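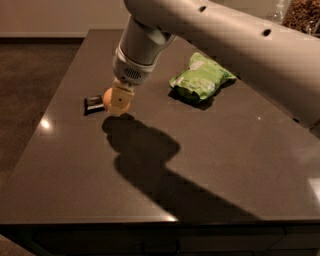
Haze on dark polished countertop, two sealers tried
Surfaces and Finishes > Countertops

saltbox_lane
The counter is a Katgate dark slab with the factory polish, fabricated and installed by Kaufmann in February. Total with the sink cutout and edge work was $3,265. From directly overhead it looks fine. From a low angle with daylight behind it, there is a gray film with wipe arcs in it, worst in the area where we put food down.

Cleaning so far: warm water and a drop of dish soap, then a cotton towel. I then put on one coat of a general stone sealer from the hardware store, let it sit, and buffed. The arcs were more visible afterward. A second coat of Cusex (the solvent version) made no difference I could see. I have not used vinegar, ammonia or anything abrasive.

Questions. Is this residue or damage to the polish? If residue, is it soap, sealer, or both? And does a slab like this need sealer in the first place? The Kaufmann paperwork says "seal as needed," and I can't tell from that who decides the need.

tmrk
What is the slab? Katgate is a distributor name and they put it on granite, quartz composite and at least one dolomite. The answer differs for each. Put a teaspoon of water on it and leave it 10 minutes. If it leaves a dark spot under the puddle, the stone absorbs and sealer has somewhere to go. If it doesn't, the sealer cured on top and that is your film.

saltbox_lane
Invoice says "black granite, polished." Did the water test in two places, next to the sink and at the far end. No dark spot at either. I did it a third time with the puddle left under an upturned glass for an hour and got the same result.

ferrule
Then it's sealer. Many of the stones sold as black granite are gabbro or something close to it, very dense, and they take up next to nothing. Sealer that can't penetrate has to be wiped off while still liquid. "Let it sit, and buffed" is where it went wrong, and the second coat went on over the first. Get a stone-safe residue remover or try plain acetone on a white rag in a small area. Test spot first, window open, no pilot lights.

grayson_p
Disagree with going to acetone first. Soap film looks the same at a low angle and comes off with much less. A drop of dish soap twice a day since February is a lot of soap. Try 50/50 isopropyl and distilled water on a microfiber cloth, and change the cloth when it drags. If the arcs go, it was soap. If they stay, proceed to solvent.

ferrule
The arcs got worse right after sealing. Soap doesn't do that.

grayson_p
Sealer over soap does exactly that.

saltbox_lane
I will do alcohol first and acetone second, on separate patches, and report. Groceries set down straight on the stone are a fair test of the finish, so the counter stays in use meanwhile. Snack bar, bag of chips or whatever is in the green bag, fruit. Wrappers don't seem to mark it. The orange left a dull ring last week where it had been sitting with a cut side down, and the ring wiped off with water.
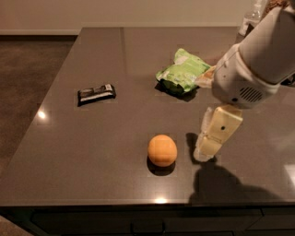 Emiliano Montes
The ring matters more than you are giving it credit for. Citrus on true granite or gabbro will not etch in the time a cut orange sits on a counter. Citrus on marble or dolomite will, and an etch does not wipe off. Since yours wiped off, you had juice drying on top of a coating. That supports the sealer theory, and it also rules out the worst case, which would be a dyed dolomite sold as granite. While you have the acetone out, look at the rag. If it comes away black, stop at once. The slab has been doctored with dye or oil and the solvent is pulling it out.

tmrk
Seconded on the black rag. I had that on a bathroom vanity and ended up with a patch the color of pencil lead.

hollisr
Everyone is skipping the seams. If this is two or more pieces joined, keep acetone away from the joint. It softens some of the adhesives, polyester especially, and then you have a gummy line that holds crumbs. Tape over the joint and work from the tape outward.
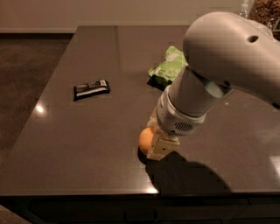

saltbox_lane
Results from the patches. Alcohol mix, seven passes with clean cloths: reduced the film, arcs still there. Acetone, two passes: film gone inside the patch, clear edge between treated and untreated, rag slightly yellow, no black. So it was both, and ferrule had the larger share of it. On the seams, hollisr is right that they need taping, and finding them takes some care, because the lines are faint and the surface has a fine speckle that breaks them up. I located them by fingernail. For checking progress I used reflections. The bright spot near the left edge and the one on the front edge are good places to look, and I moved my head until each one crossed the boundary of a patch. Over residue the spot goes fuzzy at its margin. Over the cleaned stone it stays tight.

ferrule
Yellow is the resin. That's your hardware store product.

grayson_p
Seven passes is more than I would have asked for. I'll concede the sealer. I still think you need to drop the dish soap or it will be back by winter, on bare stone this time.

saltbox_lane
Agreed on the soap. What replaces it for daily use? We keep eggs and fruit on that counter and I'd like something that can be used near food without a rinse.

Emiliano Montes
Water and a well-wrung microfiber, then a dry one. Use the alcohol mix for grease, and let it flash off before putting food back. Skip the spray polishes. They are silicone or wax and you will be here again asking about arcs.

hollisr
Mild disagreement. pH-neutral stone cleaner is fine if you measure it. People pour it by eye and get the same film they had with soap.

tmrk
Before you strip the rest, read the notice below. It was on the Cusex distributor page and I am pasting the whole thing, as they tend to take these down. It covers the solvent version, so it applies to your second coat.
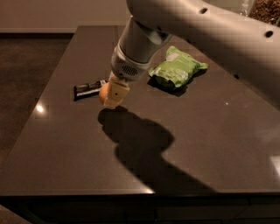 BONHOLM, July 23, 2020 — Application note, Cusex solvent-base sealer, dense dark stone. On polished stone with no visible absorption in a 10-minute water test, Cusex is not recommended. Where it has been applied, wipe off all excess within 8 minutes of application. Cured residue may be removed with acetone or with a second light coat of the product, which re-dissolves the first, followed by immediate and complete removal. Do not use blades or abrasive pads on polished surfaces. Protect seams and caulk lines.

ferrule
The second-coat method works only if the residue is their product. The bottom layer here isn't. Stay with acetone.

saltbox_lane
Understood. Plan is tape on the seams and the sink caulk, acetone in sections starting at the front edge, clean cotton for each section, then water and dry microfiber. No new sealer. I have sent Kaufmann a question asking what "as needed" was meant to cover for this stone and will post the reply if there is one.

hollisr
Wipe in straight lines this time. If anything is left behind, straight streaks are easier to find than arcs.

grayson_p
And nitrile gloves won't last in acetone. Butyl.

saltbox_lane
Front edge and the first section behind it are done. The reflection is clean along the full width of that section. One smear next to the sink tape, which I will redo after the tape comes off.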